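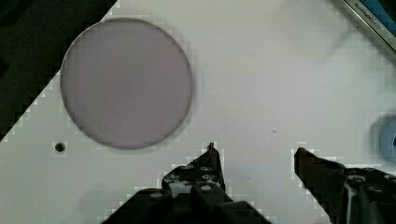
Jorell

Part 3: Getting the tabletop set for a meal

Okay, so your Predon table is standing on its own legs and you've wiped the packing dust off. Now comes the part I like, which is putting things on it! I've had the white one since January and I've changed my mind about the layout more times than I'd like to admit, so what follows is the version I stuck with.

1. Find the small dark holes in the top before you set anything down. Run a finger over each one and pick out any crumbs with a dry toothpick.

2. Start with the plates, one per person. Lay each plate flat and give it a little push with your finger. If it rocks, it's sitting on a hole or on something you missed, so slide it over a bit.

Note: pale plates (mine are in the pink and lilac family) are easy to lose track of on a white top, especially in the evening with one lamp on. Keep them a hand's width in from the edge.

3. Put the cups down next, upright, on the side you pour from. I kept setting mine where my sleeve would catch it. Don't do that.

4. Bring out the ketchup and whatever else gets passed around. Cap closed, please. I stand the bottle up while we eat, but when it's nearly empty I lay it on its side between meals (my mother would have a fit).

5. If you keep a toaster oven or a microwave at the side of the table, open its door all the way once with the table set. Anything the door or handle bumps has to move.

CAUTION: let a hot appliance cool before you reach past it for a plate, and never park a plastic bottle or cup up against it.
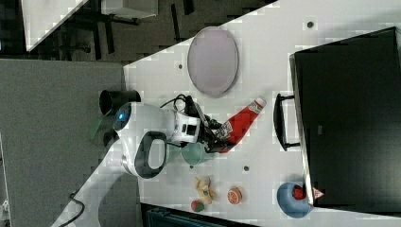
Yimyam wrote in to say that step 4 should come before step 2, and that sauces ought to have a fixed spot so the plates can go in around them. Fair enough, and with 3 or more people eating it probably does save some shuffling. I still do plates first.

6. Wipe up drips as they happen. A damp cloth is fine, but wring it out well so water doesn't sit in the holes.

7. Clear in reverse: bottle, cups, plates. Crumbs last.

Part 4 covers the leg caps and what to do if one squeaks.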